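How I Wash Black Clothes So They Stay Black

I wear a lot of black. Black jeans, black T-shirts, a black cardigan that goes with me pretty much everywhere from October on. For years it all turned that sad brownish gray after a couple of months, and I figured that was just what black clothes did. Then I moved into an apartment in Vunilville with hard water and it got so much worse that I finally had to figure out what I was doing wrong. Quite a lot, as you'll see!

I've been doing it this way for 11 years now, through three washers, and my oldest black jeans are still respectable enough for dinner out. None of it is hard and most of it costs nothing.

Is it faded or just dirty?

Start with this one, please, and don't throw anything away until you've done it. A lot of what looks like fading is detergent residue or fuzz sitting on top of the fabric. Take the saddest black thing you own and wet a patch the size of your hand under the tap. If the color comes up dark and even next to a seam or the inside of a pocket, the dye is mostly fine and you've got buildup. If the patch still looks rusty or gray when it's soaked, some of the dye has gone, and washing won't bring it back (there's a bit about dye further down).

My cardigan was all buildup. I'd been about to donate it.

Getting the buildup out

Fill a bucket or the bathtub with warm water, put the clothes in with no detergent at all, and push them around for a minute. Leave them for 20 minutes, then look at the water. The first time I did this it was cloudy and a bit slippery, and I hadn't added a thing. Drain, rinse in cool water until it runs clear, and hang everything up to dry.

If you have hard water, add half a cup of white vinegar to the rinse. Don't go mixing it with bleach, ever, and skip it altogether for anything with a lot of elastic. I only do this soak twice a year or so, once before winter and once in about April when the sweaters get put away.

The regular wash

Turn everything inside out. I know, everybody's mother says it, and I ignored mine for ages. But the side facing out is the side that rubs against zippers and the drum, so let it be the inside. Close the zippers too, and do up the hooks on bras or put them in a bag.

Then sort. I don't mean lights and darks, I mean smooth and fluffy. A black towel in with black T-shirts will leave you picking lint off your chest for a week. Towels, fleece and flannel go in one load, and shirts, jeans and knits go in another. If you only have enough for one load, wash the smooth stuff and let the towels wait.

Cold water, short cycle, and a spin speed of roughly 700 if your machine lets you pick. My current washer is an old Preda with a dial that sticks between two settings, so I have to sort of lean on it, but it does have a slow spin and I love it for that. Higher spins get things drier but they also leave hard creases, and on black cotton those creases are where you see the white lines first.

Don't stuff the drum. I aim for a bit more than half full. It should tumble when it's going around, and if it moves as one big lump you've got too much in there.

How much detergent

Less than you think! I use liquid, never powder, as powder in cold water leaves me with little white streaks down the legs of my jeans. I've tried fancy ones. Vevomix Dark is nice and smells like a hotel lobby, but I couldn't tell the difference from plain Weltum liquid once everything was dry, so now I buy the big jug of Weltum and use a little under half the cap. If your clothes come out feeling coated or a bit stiff, cut it down again. Skip fabric softener. It makes lint cling, at least in my house, and it was the main thing wrong with that cardigan.

One more thing: read the back of the bottle for the words "optical brighteners." Those are for making whites look whiter, and on black they just give you a sort of bluish haze.

Drying

Out of the machine right away, give each piece one good shake, and hang it inside out and out of the sun. A shower rod is fine. I dried black shirts on a sunny balcony one whole summer and ended up with shoulders two shades lighter than the hems - you could see exactly where the clothesline had been.

Knits go flat on a towel. Pull them gently into shape while they're damp, and turn them over once the top feels dry. If you must use the dryer, go with low heat and take things out while the seams are still a little damp.

Lint, fuzz and the last bit of tidying

Do this on something flat and with decent light, by a window if you can. Lay the fabric out, smooth it with your palm, and work in one direction with a lint brush or just a damp rubber glove. The glove is my favorite. It gathers everything up into one little roll that you can pick off and toss, and it works on dog hair too. For pills, use a fabric shaver with a very light hand and keep away from seams and buttons.
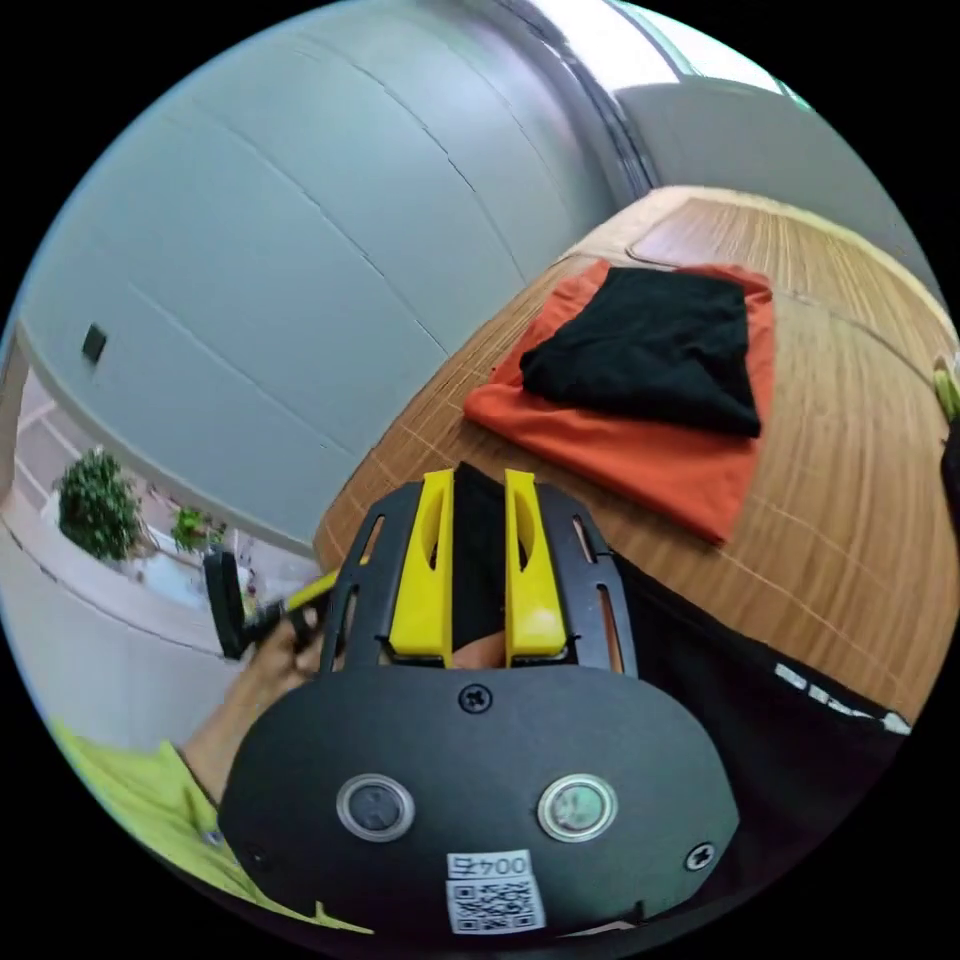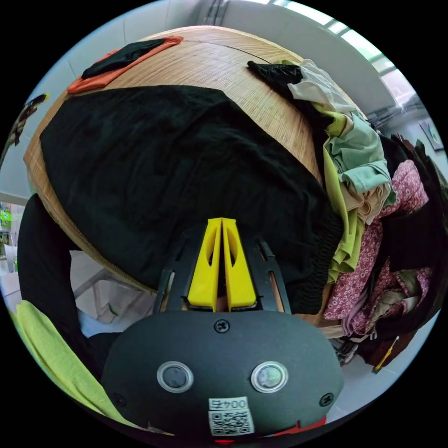

Ribbing and waistbands need a bit of patience, as the fuzz likes to sit down in the grooves. I stretch the ribbing slightly with one hand and go along it with the other. Collars, same thing. And check under the arms, where the pilling tends to start.

When it really has faded

If the wet patch test told you the dye has gone, you can redye cotton, linen and rayon at home without much fuss. Polyester is a different job and needs its own kind of dye plus a lot of heat, so check the tag first. Remember that the stitching on jeans is often polyester and will stay whatever color it was. I've done two pairs of jeans and a cotton dress. The jeans were great. The dress came out a touch purple, which I've decided I like.

Wash anything freshly dyed on its own the first couple of times, and maybe don't sit on a pale couch in it until you've rubbed it with a damp white cloth and nothing comes off.

Wash less, too. Jeans can go many wears between washes, and a sweater that only smells a bit like last night's cooking will usually be fine after a night on a hanger by an open window. I keep a hook on the back of the bedroom door for clothes in that in-between stage. It's always full.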